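Workshop notebook, November
Waterproofing, second round

Today I continued with the old rain clothes. Berwyn Wogan asked me to write down everything this time, because from the first round we have only the numbers and no method.

Washing

I washed the Pichler shell two times without softener, the second time with no soap at all. The first rinse water was still gray. On the Aker trousers there is a white line at the knee where old wax came up, and I brushed it with a soft brush when the fabric was damp. Do not use the hard brush, it makes small hairs in the weave.

Mixing

5 parts Horkwood concentrate to 60 parts water, at 40 degrees. The label gives a colder bath, but then I got lumps on the surface and had to stir again. I wrote the new mixture on the lid of the bucket.

Before any piece goes in the bath, it should be spread out flat and checked on the front, the hood and the sleeves. Reflective strips need extra care. The iron must stay off them, and I also keep it away from printed letters.

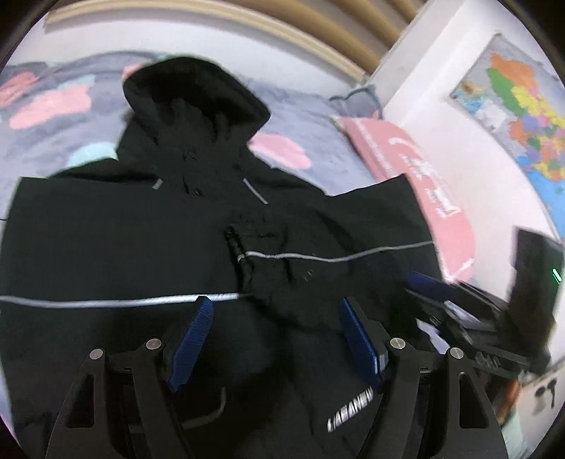

Drying and heat

Hang on a wide hanger, hood open, for one night. Then iron on low through a cotton cloth, 5 minutes for each side. I moved the iron too slowly on the Pichler and now there is a shiny place near the pocket. It does not feel stiff, but I am not happy with it.

Drop test

Left sleeve of the Pichler: water stays in round drops and rolls off. Right sleeve: drops become flat at the elbow, same as in the first round. I think the coating there is worn from inside, so more bath will not help. The Aker trousers are good everywhere except the seat.

To do: ask at Provport if they still sell seam tape in the narrow width. Clean the bucket before the mixture dries in it. Berwyn wants to try the spray on the elbow, he can have the right sleeve.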